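Winter humidity and plank floors: notes from the Derno office

Heating season accounts for most of the gap complaints received by the Derno office. The cause in nearly every case is moisture loss in the boards. Wood gives up water to dry air until the two reach balance, and a board shrinks across its width as it does so. Change along the length is small enough to ignore in ordinary rooms.

The amount of movement depends on species, board width and the way the board was sawn. Flat-sawn stock moves more across its face than quarter-sawn stock of the same species. A wide board shows the same percentage change as a narrow one, but the change is collected at fewer joints, so each gap is larger. Clients who choose wide planks should be told this before the order is placed.

Arnulfo Taipe logged relative humidity in the Lorente building through the last heating season. The lowest reading was 30 percent, in a corner room over the boiler. The highest was 47 percent, in a north room with the door kept shut. Both rooms were floored from the same delivery. Gaps were visible in the first room and none were recorded in the second.

Meter readings

Take readings with a pin meter set to the correct species. Readings on the default setting should not be entered in the job file. Drive the pins parallel to the grain and away from board ends, which dry faster than the middle. Record the air temperature and relative humidity at the same time. A moisture reading without the air reading next to it is of little use six months later.

For new work, compare the flooring with the subfloor before the first row goes down. On narrow strip, our limit for the difference remains 4 percentage points. On wide plank it is 2. If the difference is larger, leave the bundles open in the room with the heating at its normal setting and test again. Closed bundles do not acclimate at any useful rate.

Filling

Do not fill seasonal gaps in winter. The boards will expand when humidity rises, and hard filler will be crushed or will push the edges up. Edit Somogyi has asked that all requests for filling received before spring be held and the floor inspected again in July. Gaps that remain open at that point can be treated as permanent and repaired with slivers of matching stock. 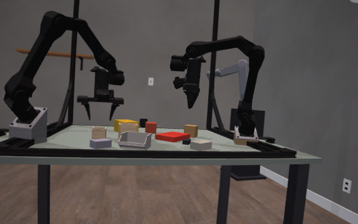 Floors & Interiors

The revised moisture record sheet replaces the one issued with the Plindero jobs. It has a separate column for subfloor readings and a line for the meter's species setting. Copies are available from Ngozi Ojo. Old sheets already in use may be completed, but no new ones should be started.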